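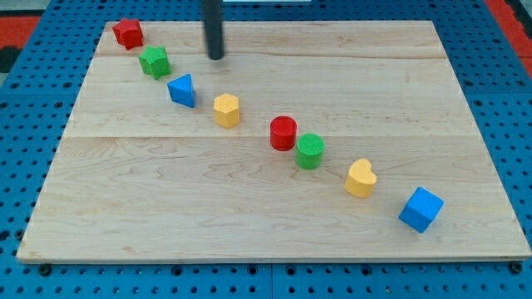

Star, star, triangle, hexagon and on down the board, on my blue table.

2026-07-06
By Digby Cosgrove

Block line-ups: your questions

I've had 151 messages since I posted my first block line-up in May (hello, Fondham parents!), so I'm putting the answers in one place.

What is a line-up, exactly?
You set shape blocks out in a row on a board and the kids talk about them, copy them or carry them on. That's the whole game! I like a slanted row, corner to corner, as my two always want to read a straight one like a sentence.

Do the colors have to follow a pattern?
Nope. Sometimes I repeat a shape in a new color, like the red star and the green star, or the two cylinders. Kids spot "same but different" faster than I do – my youngest shouts it.

Which board should I get?
Any big flat piece of light wood that sits steady. Mine has a joint line running across it, and we use it as a river that the blocks have to cross. I paid $30 for it at a yard sale in Trandstead.

How far apart should the blocks go?
Leave enough room for small fingers. I do like one close pair in the middle, though, and the cylinders are perfect for that. They get called the best friends at our house.

My kid only wants the heart. Help?
Let them have the heart! Start the next row with it and see what they put beside it.

How long does a round last?
Up to six minutes with a three-year-old, and then it's a tower. Fine by me.

Can I use blocks from different sets?
Sure, if they're close in size. I mix mine all the time and keep the spares in a shoebox.

Comments (3)

zwane_mom: We tried the river thing and now every block needs a boat. Thanks a lot, lol

Pat R.: Do you ever do it on the floor? My table is tiny.

Digby: @Pat all the time, just put the board on a rug you don't mind kneeling on.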